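Material volumétrico y orden de mesa: conversación con Shagufta Warraich

19 de septiembre de 2025

Shagufta Warraich lleva el laboratorio de prácticas de Fostmont desde enero. Antes trabajó en control de calidad en Zonis, y de allí procede buena parte del procedimiento que aplica ahora al material de vidrio: inventario corto, posiciones fijas y revisión antes de cada sesión.

«El inventario general tiene 2000 piezas, pero a la mesa sale muy poco», explica. «Lo que no se va a usar en la práctica se queda en el armario. Si hay vidrio de más, alguien lo mueve, y cuando se mueve se golpea.»

Sobre la mesa, el criterio es colocar los soportes y las gradillas en la parte posterior, junto a la pared, y reservar la zona delantera para la manipulación. La superficie se cubre con tela negra. Warraich la prefiere a la blanca por una cuestión de contraste: el borde del vidrio transparente se localiza antes y una esquirla pequeña se detecta con luz lateral.

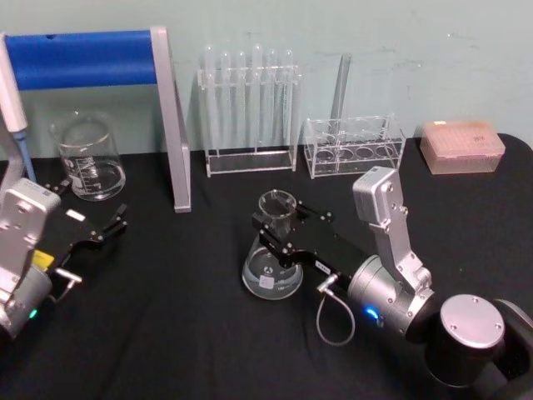

La tela tiene un inconveniente, que es la arruga. Una gradilla ligera apoyada sobre un pliegue queda inclinada, y la inclinación se transmite a los tubos. «Se estira antes de poner nada encima. Después ya no se puede corregir sin levantarlo todo», dice. El cambio de cubierta se hace cada 50 sesiones, o antes si hay un derrame.

Las gradillas son acrílicas. Teodor Backlund, técnico del mismo laboratorio, defendía las de alambre plastificado que suministraba Sudano, más fáciles de secar. Warraich no discute ese punto, pero mantiene el acrílico: «Deja ver el tubo entero. Con el alambre hay que sacarlo para comprobar si tiene una fisura, y cada extracción es una ocasión de romperlo». El acrílico no entra en la estufa ni se limpia con acetona -- esa norma figura en la puerta del armario, firmada por Backlund.
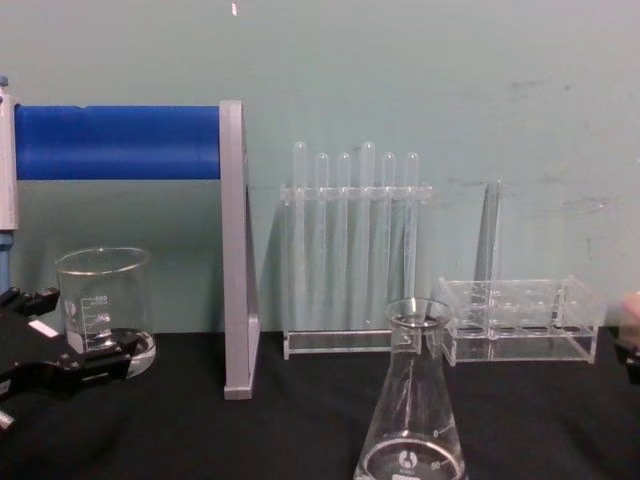
La revisión previa sigue siempre el mismo orden, de izquierda a derecha. Primero la pipeta, luego el vaso de precipitados y por último los tubos. En el vaso se comprueban el borde y la serigrafía; las marcas blancas de graduación se desgastan con el cepillo y, si un número no se lee, la pieza se retira. Con los tubos la inspección es más rápida. Seis en la gradilla, con los extremos redondeados por encima de la barra superior, se repasan de un vistazo, y es en esa curva donde Warraich busca rayas y restos de detergente.

Preguntada por la exactitud del vaso, es tajante: «La graduación de un vaso es orientativa. Para medir están la pipeta y la probeta. En un vaso de 200 mililitros yo no leo volúmenes, leo niveles». El protocolo Siddiqui, que emplean en las prácticas de dilución, lo recoge en la página 2.

Queda pendiente el etiquetado de las gradillas. Backlund propone grabar el código en la base; Warraich prefiere una etiqueta extraíble -- el grabado acumula suciedad y complica el aclarado. De momento se usan las dos soluciones, según el lote.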